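Date: 2024-05-27
Subject: Re: Robots on the turndown round, what happens to our hours?

On the housekeeping list, a member at the Sakton site wrote:

> We were told at the staff meeting that Mostov is bringing in two-armed
> robots for room resets from September. Management says no job losses.
> Has anyone been through this already? What did your day look like
> afterwards? And who gets blamed when something is broken?

We've been through the first part of it at Ragab, so I can answer some of this.

Our building has 80 rooms. The robots are meant to cover 40 of them, the ones with the standard layout. Before any of that began we were asked to go through the simulated rooms and mark the spots where we'd expect trouble. I'd take that work if it's offered. It's paid at the normal rate and it's the only point where anyone asked us how a room is really done. 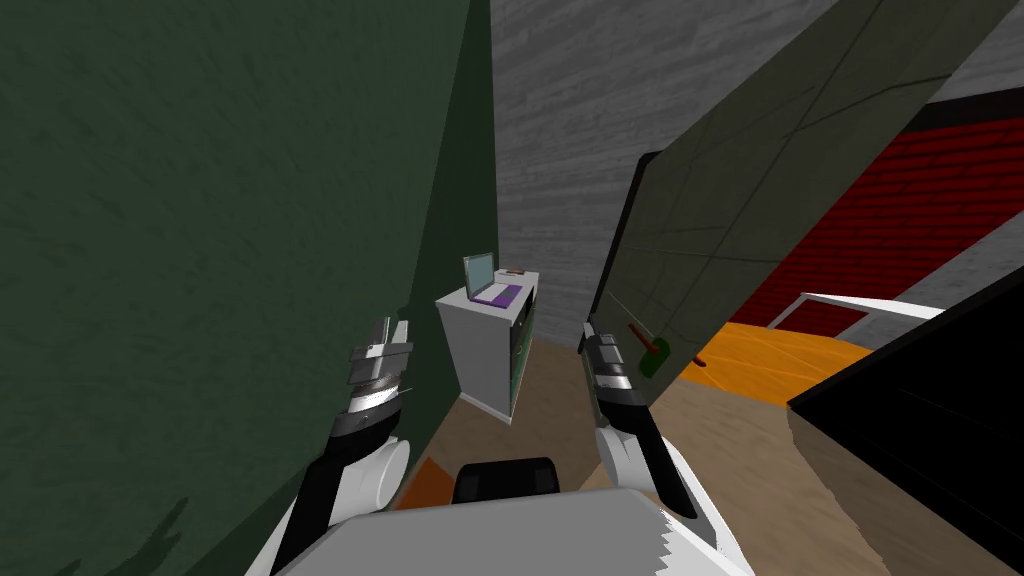 Simulated room, both arms in the gap with the white cabinet ahead.

I flagged that one for access. A person turns sideways and gets in without thinking about it. The robot has to bring two arms and a wide body in with it, and I asked for a rule that it backs out and calls a person if it can't keep clear of the walls. They wrote that down. I haven't seen it in the procedure yet.

As for hours, nobody here has lost any so far. What has changed is the mix. There are fewer full resets on the roster and more checking, plus exception calls, where you get a buzz and have to go and finish a room. Exception calls were not in anyone's job description. We asked for them to be counted as room time and got that after 2 meetings. Ask before September, while they still need your cooperation. 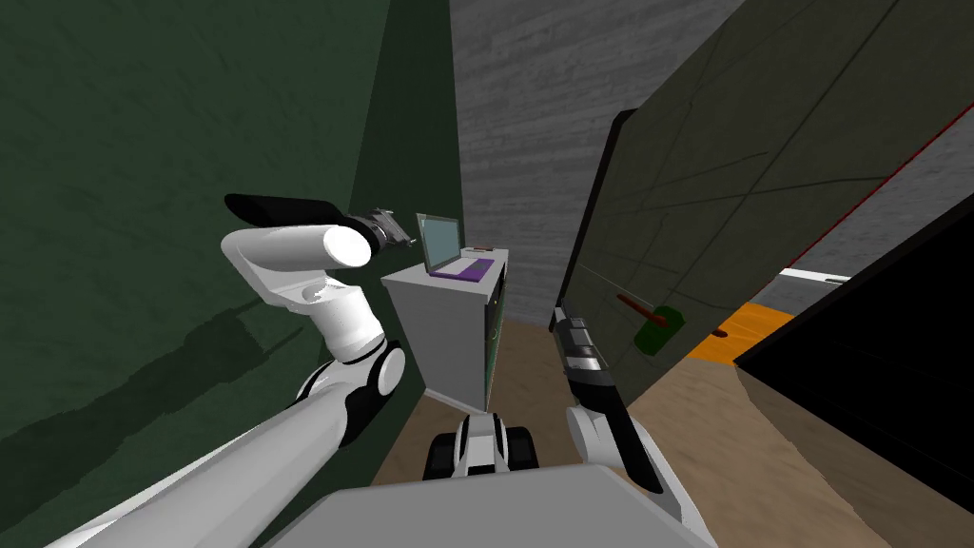
Blame is the part I'd push hardest on. Guest belongings are where the complaints come from, with or without a robot. In this view the left gripper is level with the screen of an open laptop, with a gap between the two, and I'd want to know who answers for it if that gap closes. Our draft says any damage over 400 dollars goes to a review that looks at the robot's log first and the staff member's account second. We want both looked at together. We also want it in writing that whoever answers an exception call isn't responsible for what was done before they walked in.

Training was done by Brakeo and was fine, mostly stop buttons and how to read the status screen. Get it scheduled inside your shift. Ours was put on rest days at first and a few people had to chase the pay.

I can send the wording we used for exception calls if the moderator is all right with attachments.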